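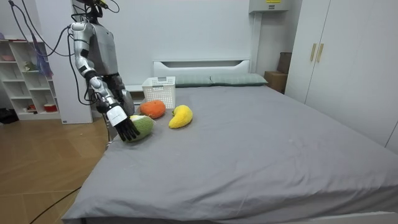

Fereshteh Soltani inspected rentals for Rodden, and the form for bedrooms ran to 37 lines. She began with the mattress, pressed each corner, and wrote "level." Line 5 asked for loose items. She entered the white basket by the headboard, then the plush fruit near it — one green, one orange, one banana. The form had no column for fruit.

"Put it under linens," said Hjørdis Eide from the hall.

"It isn't linen."

"It's on the linen."

Fereshteh wrote "linens, other" and went on to line 6, windows.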